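3. Materials and Setting

3.1 Choice of the rice cooker meal

Shared rice meals are a common form of small-group catering. In the offices and training rooms we visited, the rice stays in the cooker with the lid up or down, side foods are laid out near it, and people serve themselves. The cooker therefore does two jobs. It is a cooking appliance before the meal and a serving vessel during it. Most work on buffet layout deals with the second job only and assumes long counters, heated trays, and a fixed direction of travel. A single table has none of these, and the findings on queue length and tray order do not carry over in any simple way.

We chose the rice cooker meal because its parts are few and its order of use is loose. A diner may take the side food first and the rice second, or the reverse. The lid may be opened by one person and closed by another. The paddle has to be put down somewhere between uses, and where it is put down has consequences for hygiene, for the state of the table surface, and for the next person. The resting place of the paddle is the main subject of this paper.

3.2 Sites

Observations were made at 2 sites. The first, Trallier, is a shared office building in which tenants book a common room for lunch. The second, Pretik, is a training center whose trainees eat in the room where they work. Neither site has a dedicated serving counter. At both, food is placed on whatever table is free, and the table is returned to other uses after the meal.

The sites differ in how the meal is prepared. At Trallier the side foods are delivered and only the rice is cooked on the premises. At Pretik the side foods come from the center's own kitchen and are brought in on plates and trays. We did not find that this difference affected the position of the paddle, and the 2 sites are pooled in Section 4.

3.3 Table layouts

A layout was defined as the arrangement of all food, vessels, utensils, and drinks on one table at one moment. We recorded 42 layouts. One was dropped from the analysis because the cooker had been moved to a second table and its relation to the paddle could not be coded. The remaining 41 form the data set.

Each layout was divided into three bands by depth. The front band is nearest the diner, the back band is farthest, and the middle band lies between them. Items were coded by band and by side (left, center, right). Vessels with lids were also coded for lid state. A lid was coded as open if the inside of the vessel could be seen from the diner's side, and as closed otherwise. Half-open lids were coded as open.

Figure 1 gives a typical case. The rice cooker is on the left with its hinged lid wide open, and the dark inner pot is exposed. A round plate with two brown food pieces is near the center of the table, with a small compartment tray of yellow and green foods to its left and a capped water bottle behind it. The brown paddle-shaped utensil stands upright out of a small stack of clear and white disposable cups. Under our scheme the utensil is coded as "held, upright, non-dedicated": it is supported by an object whose main purpose is something else.

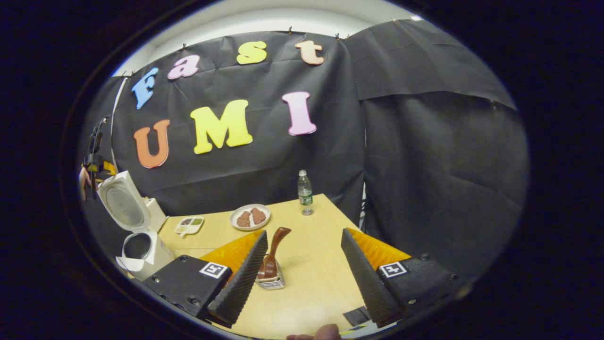 3.4 Coding of paddle position

Paddle position was coded into five classes. In the first, the paddle is inside the pot, with the blade in or on the rice. In the second, it is in a dedicated holder, either attached to the cooker or standing free. In the third, it is held upright by an object not meant for it, such as a cup, a jar, or a stack of either. In the fourth, it lies flat on a plate, a lid, or a napkin. In the fifth, it lies flat on the bare table. A paddle in a diner's hand was not coded, and the layout was recorded again once the paddle had been put down.

The third class needs some comment. It was not part of our first scheme, which treated all holders alike. On trial coding, the two coders disagreed most often over cups. One coder took any cup with a utensil in it to be a holder. The other took it to be a drinking cup with a utensil left in it. Splitting the class by intended purpose removed most of the disagreement. It also allowed us to ask whether a non-dedicated support takes an item out of use, because a cup that holds the paddle is less likely to be picked up for a drink.

3.5 Surface cleaning

Table surfaces were wiped before each meal with Olura, a neutral surface cleaner already in use at both sites. Grains of rice left on the table after the meal were collected by hand and weighed together with any other residue. Weights were taken on an Arumugam bench scale with a capacity of 1000 g. Residue found under or inside a paddle support was weighed separately from residue on the open table.

We did not ask diners to change how they served themselves, and no holder was supplied or removed by us. Where a site already owned a dedicated holder, it was left wherever the person laying the table had put it.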